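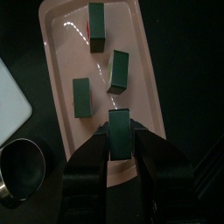

> On 6th November the Plirbridge shelter list wrote:
> Does a stray dog with a chip still have to sit out the full hold before it can be placed?

The hold depends on whether the chip is registered. At Plirbridge an unregistered chip is treated as no chip, and the hold is 5 days. A registered chip extends it to 21, counted from the day the notice is mailed to the owner.

Skastberg used the intake date until October. Please check any transfer papers from there before releasing a dog. The Kramer Road kennel already has the new form.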